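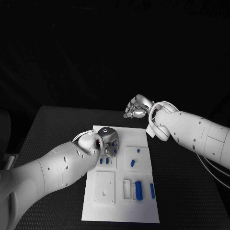 Where do the little blue parts go on a white assembly board??

Posted by Silvia Beneš

Hi all, quick one as I'm supposed to be sorting this before tea. Got a white practice board with white holders and blue parts, came with no instructions at all. Second hand, from a sale in Skitcombe. It's one of those put-the-piece-in-its-place sets, pegs and a disk and so on. I want to set it up the same way every time so my two learners (both adults, both getting their hands going again) start from the same place.

Trouble is I can't work out what's meant to live where. Some of the pegs will stand in more than one spot. Also everything slides about on my desk, it's a shiny one, and the small bits vanish the moment they hit the carpet. Spent 20 minutes under the radiator last night.

So – is there a right layout or do people just make one up? And what do you put under it? Don't want to glue anything. Paid 28 pounds for it so not a disaster if the answer is bin it, but I'd rather not.

Ta

Lerato Zwane

Hiya Silvia. No right layout as far as I know, we made ours up and then stuck to it. Mat first though. Get a black textured one, big enough to stick out well past the board on all sides. Blue on black isn't brilliant for spotting but white on black is, so you can see the edge of the board straight away and the bits don't skate off. A shiny desk is hopeless for this.

Then the layout. Do it once, take a photo, print it, keep it in the box.
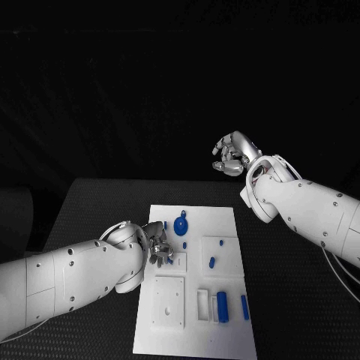 Tevport, 3rd September

Sorry had to go and come back to this. Right. Disk goes up near the top middle, the blue one with the tab on its edge and the tiny hole in the centre. Tab pointing away from you. One small peg to the left of it by the corner, another just below the disk. People mix those two up with the tiny one on the big square plate, so do the plate last.

The big square plate with the raised edge is on the right. The little capsule shaped piece lies down on that one, left of the middle, don't try and stand it up. It's a good piece to start a beginner on if they can pinch at all. If they can't, the big cylinder. That stands at the front next to the narrow slotted holder, and the open box is on the other side of the holder. Thin rod further over to the right, lying near the edge of the board, ours sits at a bit of an angle and I leave it like that.

The other square plate is front left, with the small holes near the corners and a round hole near the middle. Small block with the slot is further back from it, on the left. Don't let anyone start with the slot. It's fiddly and they get cross.

For the session itself I go big to small. Cylinder, disk, rod, then pegs. 8 minutes and stop, even if they're enjoying it. Hands get tired before people notice and then it all goes flying. I'd do 11 if someone's been at it for a few months, not more.

Keep the pegs in a lidded tub when your not using them, not loose in the bag. And count them in before you fold the mat up, you'll thank me. Dark curtain or plain wall behind helps as well if the person gets distracted easily, patterned wallpaper is a nightmare.

Don't bin it!

Nkuna

just use a tea towel. works fine

Bivow

Tea towel rucks up, I tried it. Non-slip drawer liner from the pound shop is alright if you cant find a proper mat, but get the dark sort. The clear stuff is no use, you can't see the edges of anything.

Agree with Lerato on photographing the layout. I'd also take one from the side where the learner sits, as the one from your side is back to front for them. Had a lady in January put every single piece in perfectly, in mirror image. Marked it as right.

Lost pegs – ask whoever sold it to you, they'll probably find one down the sofa. Otherwise a bit of dowel cut to length and painted does the job, sand the end or it sticks in the hole.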